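Notes > Manipulation > Control software

Print this page | E-mail this page

Moving the grasp check out of the planner

14 March 2025

The old arrangement had the planner asking the gripper driver whether it was holding anything. The driver answered with a boolean. The boolean came from finger position: if the fingers stopped short of fully closed, something was between them. This works for blocks. It works badly for anything stuffed with fiber, and I spent most of last August adding special cases to the planner to cover for it.

This post describes the replacement, which has been in the Zerneo stack on my branch for a while and is now merged. The code lives in a separate process called julley, after the hill road where I worked out the message format on a walk. Configuration files are still under the old name, Donnelly, and will stay there until I get around to a proper migration.

What was wrong

A soft object compresses. If the commanded width is small and the object is mostly air and stuffing, the fingers can get close enough to their closed position that the threshold reads it as a miss. Lower the threshold and you start reporting a hold when a finger pad has folded over on itself. There is no single number that is right for both a rigid bar and a plush toy, and the planner should not need to know which one it asked for.

The second problem was timing. The planner read the boolean once, at the end of the close action, and then treated it as true for the rest of the transfer. If the object slipped out during the lift, the arm carried on to the drop pose, opened, and logged a successful place. I had 236 logged runs to go through by hand, and 58 of them were marked as successes with nothing in the target container on the final still. That is a bad rate for a log you intend to train on.

What replaced it

julley subscribes to three streams: finger width, motor current, and the segmentation masks from the fixed camera. It publishes a hold estimate between zero and one with a timestamp and a reason code. The planner subscribes to that and is no longer allowed to talk to the gripper driver about anything except commands.

The estimate is a small filter. Width and current give a contact likelihood. The mask tracker gives a second one: if the object's mask moves with the tool frame during the lift, the likelihood goes up, and if the mask stays put on the table while the tool rises, it goes down fast. The two are combined in log-odds with a decay term, so a stale camera result loses weight instead of holding the last value forever.

The test layout is the usual one on the Brestwood bench. Soft toy to pick, wooden bowl as the target, and one rigid distractor on the table between them so the tracker has a chance to confuse things. The strawberry is the object I care about most. The red body segments cleanly, but the pale green leaves tend to get assigned to the green bar when the two overlap in the camera view, and then the centroid jumps.

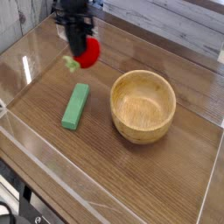
Phases and thresholds

The transfer is now four phases with their own conditions. I list them in the order the executor runs them.

CLOSE. Command the width, wait for the current to settle. Exit when the contact likelihood passes the low threshold or the timeout of 2,000 ms expires. Vision is ignored here. The fingers cover part of the object and the mask is unreliable.

LIFT. Raise along the tool axis. The mask tracker is switched on at the start of this phase, using the last clean mask from before the approach as its template. Exit when the object mask has moved with the tool and the hold estimate is over the high threshold. If the estimate falls under the low threshold at any point, stop, open, return to the approach pose and re-plan the grasp. The executor allows 2 retries before it gives up and marks the run as a failed pick.

CARRY. Move to a point over the rim of the bowl. The rim height comes from the container model, plus a clearance margin that depends on how far the object hangs below the fingers. For a rigid object this is a known offset. For the strawberry it is taken from the lowest mask pixel projected into the workspace, which overestimates slightly. I left it that way. The cost is a longer drop into a deep bowl, and the alternative is dragging fabric across the rim.

RELEASE. Open, wait, retract. The run is a success only if the hold estimate goes low and a mask of the right class appears inside the bowl region on the next frame. Both are required. A low estimate alone used to be enough, and that is where most of the bad labels came from.

The leaf problem

The centroid jump was the annoying part. The tracker associated masks by color histogram first and position second. With a light green patch on the strawberry and a mint-green bar on the table below it, the association could go either way for a frame or two, and the hold estimate would dip in the middle of a good lift. The executor then did exactly what it was told and put the object back.

I tried a larger decay constant first. It hid the dips and also hid real slips, so I took it out. The fix was to swap the order: predict where each mask should be from the tool motion, gate on position, and use the histogram only to break ties inside the gate. Static objects are predicted to stay where they are. This is ordinary tracking practice and I should have started there.

One leftover: reflections. The clear walls of the enclosure produce bright streaks that the segmenter occasionally returns as a thin sliver with no class. These are now dropped by aspect ratio before association. The tabletop has some gloss as well, but its reflections are soft enough that they have not produced a false mask so far.

Changes to the log format

Every run now stores the full hold estimate trace alongside joint states. The success field has been renamed to outcome and takes a string. Old readers will fail on it, which is intended. There is a conversion script in the tools directory that reads the old logs, sets outcome to "unverified", and leaves everything else alone. It makes no attempt to guess.

If you use the replay viewer, update it too. The previous version draws the hold trace on the same axis as finger width and the scale is wrong.

Still open

The carry phase has no notion of swing. A plush object held at one side rotates around the finger pads when the arm accelerates, and the mask moves relative to the tool in a way the filter reads as partial slip. At low speed it stays over the threshold. At the speed I would like to run, it does not. The next thing to try is adding an angle to the tracked state and letting the prediction step account for it, with the gate widened along the arc of motion only.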